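Scan-to-email from Vonbridge office not arriving
Posted 26/12/2021 by Clémence Barbier

Print this page | E-mail this page

Status: Closed
Reported by: Maëlys Hamel
Assigned to: Clémence Barbier

Problem as reported: Scans sent from the upstairs copier at Vonbridge don't reach the mailbox. The copier panel says "Sent". Copying and printing both work. Scans to a USB stick are fine.

Log

Rang Maëlys H. She was scanning supplier invoices in one batch, 70 pages, colour, to the accounts address. Nothing in the inbox or junk folder. Asked her to send a single page in grey. It arrived in under a minute, so the address book entry and the mail login are both good.

Checked the copier's job history. Every job is marked as sent, including the ones that never turned up. The copier only records that it handed the message to the Telik mail relay. It does not know what the relay does next.

Asked Aleksandra Bielecka for the relay log. The big batch left the copier as one attachment of 228 MB. The relay took it, then dropped it for size. A bounce was generated, but it went to the copier's own sender address, and that mailbox has not been opened by anyone since October. There were 183 unread messages in it, mostly bounces, a few toner notices.

Checked the scan profile. The "Invoices" button was set to 600 dpi, full colour, compression off. The other buttons are on 300 dpi. Clotilde Gilbert says she raised it for some site plans and forgot to put it back.

Changes made:
- Invoices button back to 300 dpi, grey, compression on.
- Separate button added for plans, saving to the Arruda shared folder instead of e-mail.
- Size limit for e-mail jobs switched on at the copier, so oversize jobs now fail at the panel with a message.
- Bounces forwarded to the helpdesk queue.

Retest: Maëlys rescanned the same batch. First try failed at the panel, over the limit. The new setting had not been saved because the admin session timed out. Entered it again and restarted the copier. Second try went through and the file opened normally. She has checked the page order against the paper.

Not fixed: the copier clock is an hour out, which made matching its history to the relay log slower than it should have been. It is set to pick up time from a server that was retired. I have asked for the new address and will change it on my next visit.
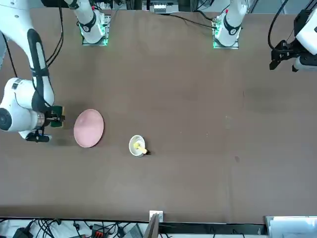 Until then, add an hour to any time shown in the copier's job history. The relay log is correct. If a scan goes missing again, note the time on the panel and the button used, and open a new ticket.

Related tickets
Copier upstairs asks for paper size on every job
Arruda shared folder read-only after password change
Cladik label printer skips every second label
Toner notices going to the wrong mailbox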